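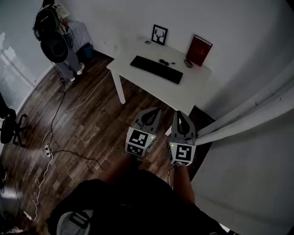 10 May 2023

Bookbinding bench, paste tests contd.

Batch 3 of the wheat paste made up first thing. Same flour as last time, bit less water. Cooked it slower, still got lumps near the bottom, pushed it thru the sieve twice and it was fine. Rudthorpe recipe says leave it to cool with a skin of water on top – did that, no skin formed, good. Smells OK. Label the jar this time.

Pulled the four test boards out from under the weights. Notes:

Board 1 – old paste, thin coat. Slight warp toward the cloth side. Usable.
Board 2 – old paste, thick coat. Bad warp, and the paste came thru the cloth along one edge. Bin.
Board 3 – paste and PVA mix. Flat. Cloth slid while I was turning in the corners though, so more open time doesn't help if I rush.
Board 4 – straight PVA. Flat but bubbled in the middle, probably went down too fast. Try again with a roller.

So mix wins for now. Want to see what it looks like after a damp month before I say that to anyone, the November ones looked great too until they didnt.

Adams ledger (job 3488): spine off, old glue mostly lifted with a poultice, 20 min at a time was too long, go shorter. Sewing is sound exept the last section, two stations broken. Resew that one only, leave the rest alone. Endpapers – the client wants the originals kept, so hinge them back in with the lighter Japanese tissue. We're down to roughly 4 sheets of it. Order from Kumeck, they were quicker than the other lot.

Tirimus job still waiting on cloth. Sample they sent is a shade too orange next to the old boards, told them so, no answer yet. Don't cut anything.

Board shears are dragging again at the far end. Cleaned the blade and waxed the bed, a little better. Clamp wants adjusting, needs two people, so whoever is in with me next please grab me before starting anything.

Press: leave the ledger text block in overnight, light pressure only, tissue both sides. Do NOT crank it down to fit the other book in.

To do next
– retest board 4 with roller
– resew last section
– chase Tirimus about cloth
– new scalpel blades, we have the wrong size again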